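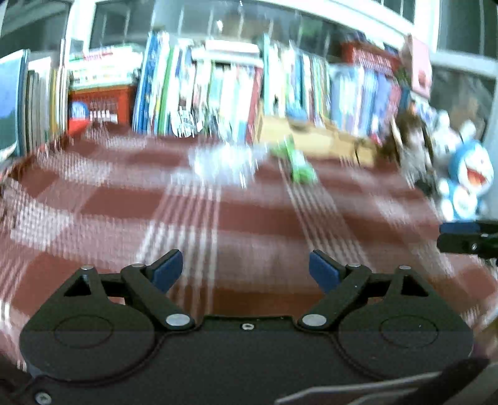
Seretti is a small company that gathers examples for learning systems. We started with the idea that a machine meant to help out at home ought to learn from homes, with all the ordinary stuff that people keep in them, and we have stuck with that idea through every project since. Our people go into bedrooms, kitchens and laundry rooms with a gripper in each hand and do the small jobs that everybody does, over and over, while the cameras on the grippers record what the hands are up to. A children's room is a favorite of ours. You get a shelf full of books in every color, a plaid blanket that never lies quite the same way twice, a Doraemon plush that has to go somewhere, and a dozen little decisions to make before the place is tidy. A learning system needs a great many of those decisions, made by many different people in many different rooms, and that is what we provide.

Who we are

Flora Menzies started the company after years of running a sewing workshop, where she taught beginners by standing next to them and letting them watch her hands. She will tell you (at length, if you bring cookies) that she never once managed to explain in words how to turn a collar, and that everyone learned it anyway. When a friend asked her to help show a machine how to fold towels, she said yes mostly out of curiosity, folded towels for an entire weekend, and came home wanting to do it properly. She still leads the training of every new collector, and she still folds a very good towel.

Delali Ankrah joined in our first May and looks after everything that happens once a recording comes back to the office. Delali built our review desk, wrote our guide for labelers, and is the person to call if you want to know why a certain batch was held back. If you have worked with us before, you have probably had one of Delali's long, friendly emails with the numbered questions at the bottom. Please do answer them! They save everyone a second round.

The rest of us are a mixed bunch — former teachers, a piano tuner, a couple of students, parents who like the hours — and we think that mix shows in the work. People reach for things differently. A tall person clears a low shelf in a way that a short person never would, and left-handed folks bring habits of their own. We keep all of that in.

How we work

Every project begins with a conversation about the task. A customer might ask for "tidying," and we will spend a good while finding out what they mean by it. Should the books stand up or is a neat stack all right? Do toys go back in the box they came from, or in any box? What should a collector do with an object that doesn't belong in the room at all? We write the answers down in plain language on one page, and the collectors take that page with them.

Then come the homes. Families sign up with us, choose the rooms they are comfortable sharing, and are paid for the visit. We ask them to put away mail, family photographs and anything else with a name on it, and we check again ourselves before we begin. Apart from that we ask them to leave the room as it is. A few hosts can't help cleaning up the night before, and we have learned to ask very nicely for a bit of the mess back.

A collector works in short sessions with plenty of breaks. Holding a pair of grippers all afternoon is more tiring than it looks, and tired hands make poor examples. Each try at a task is kept as its own recording, from the first reach to the moment the hands pull away. Fumbles and second attempts are kept too and marked as such, so that our customers can decide for themselves what to do with them. Some want only the smooth ones. Others have told us the fumbles were the part they used most.

Back at the office, two reviewers look at each recording separately. They check that the task was the one on the page, that the view from each gripper is usable, and that nothing private has slipped in. When the two of them disagree, the recording goes to Delali.

Our projects

Tustetti was our first collection and is still the one we are asked about most. It covers bedrooms and playrooms: picking up toys, shelving books, straightening blankets, emptying and filling boxes. The current release holds 4,000 reviewed recordings from 178 rooms.

Tomia is newer and is all about laundry. There are 1,103 recordings in it so far, mostly folding and sorting, and we are adding more as hosts sign up. Socks have turned out to be a bigger subject than any of us planned for, and they now have a section of their own.

Sun is the name of our training room, after the big window that makes it far too bright until four in the afternoon. New collectors spend 3 days there before their first home visit. They practice on our own jumble of household things, watch their recordings back with Flora, and get used to seeing a room from the wrist instead of the eyes, which takes a little while for most people.

Working with us

If you are building a learning system and need examples of everyday work done by hand, write to us and tell us about the task in your own words. It doesn't have to be a finished plan. Some of our best projects began as two lines and a question mark, and Flora would much prefer to talk it through with you early on.

If you would like to become a collector, no technical background is needed. We look for patience, steady attendance and good manners in other people's houses. And if you have a room you would be willing to share, especially one with a lot going on in it, we would love to hear from you too. Hosts can withdraw at any point, and we will remove the recordings made in their home from all later releases.

Page last updated 2021-03-05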